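The Refreshment Table: Notes on Arranging Snacks for a Shared Counter

By Tineke Vermeulen
Last updated: March 29, 2024
14 shares | 3 comments

Readers of these pages will be aware that responsibility for the refreshment table on the second floor of the Stevens building passed to me in September. The table serves the tenants of that floor, among them Tredura and the small Prerska translation office, and it is restocked on Monday and Thursday mornings. Several readers have written to ask how the table is arranged and what is kept on it. The following account is offered in reply.

The previous arrangement consisted of a single deep bin into which all items were placed together. Chocolate bars settled to the bottom, crackers were crushed, and visitors were obliged to search by hand. It was decided to replace the bin with several smaller holders, each assigned to one class of item. The total spent on holders, trays and baskets came to $59, paid from the floor's supplies account.

General Principles

Items of similar shape should share a holder. Boxes and bars do well on steps, where the front of one does not conceal the front of the next. Packets that will not stand on their own belong in a basket. Loose individual pieces should be offered from a tray with a rim.

A plain surface is recommended. The brown top in use at Stevens shows crumbs less readily than the white counter it replaced, and it does not compete with the packaging for attention. Sufficient bare table should be left between holders for a person to set down a cup.

Clear acrylic was selected for the stepped stand on the advice of my colleague Toàn Thái, who had used similar stands in a stationery shop. It takes up little room visually and can be wiped with a damp cloth. Abrasive pads must not be used on it. The stand need not be placed square to the edge of the table; a diagonal position allows it to be approached from two sides. Snickers bars are kept on it alongside the shortbread, and the serving tray is set out at a distance.

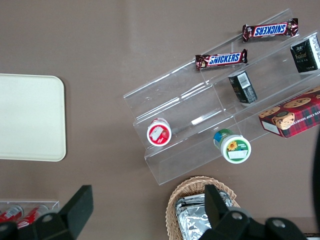
Placement of Individual Items

1. Chocolate bars. Two are set out at a time, on separate steps, and the remainder are held in the cupboard. A larger display was tried in the autumn and was found to be depleted before noon.

2. Boxed biscuits. The chocolate chip shortbread is in a red box, and the cookies printed on it make any further sign unnecessary. Boxes should be placed toward the end of the stand, as their length otherwise prevents access to smaller goods.

3. Jars. These are laid on their sides on the stepped shelf. I was at first opposed to this practice and have since withdrawn the objection. Lids must be checked before a jar is laid down.

4. Bottled drinks. Coca-Cola is kept at the back of the table in a separate clear stand, in two rows of three. The rear row is higher than the front row, so that a missing bottle is noticed at once.

5. Foil packets. A round wicker basket is sufficient. The packets are stacked, and older stock is brought to the top on Mondays.

6. Crackers and small packets. A white rectangular tray is used, with clear bags grouped together and the colored packets toward one end.

7. The serving tray. The cream tray is left until last and is filled with wrapped pieces, beginning at a corner. A second round basket, of reddish-brown rattan, is kept beside it and may be left empty until required.
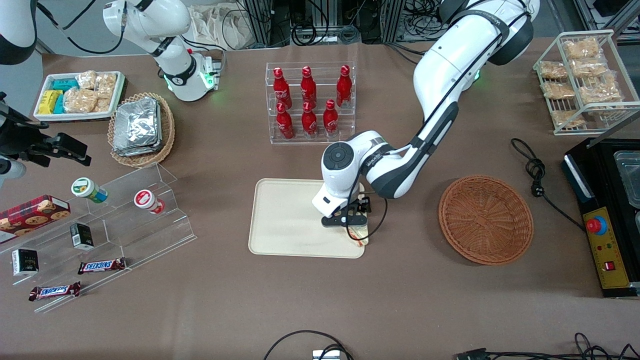 How often should the holders be cleaned?

The acrylic stands are wiped at each restocking, and the trays are washed weekly in warm water with mild soap. Woven baskets should be emptied and brushed out every 10 days or so during ordinary use. They should not be soaked.

Matters Outstanding

The Tallum catalog lists a taller bottle stand under item 629. It has not been ordered, as its depth may exceed that of the shelf above the table, and measurements will be taken next week. A request for unsalted crackers has also been received from the Prerska office and will be met with the next delivery.

Correspondence regarding the refreshment table may be left in the comments or in the tray outside my office.

3 comments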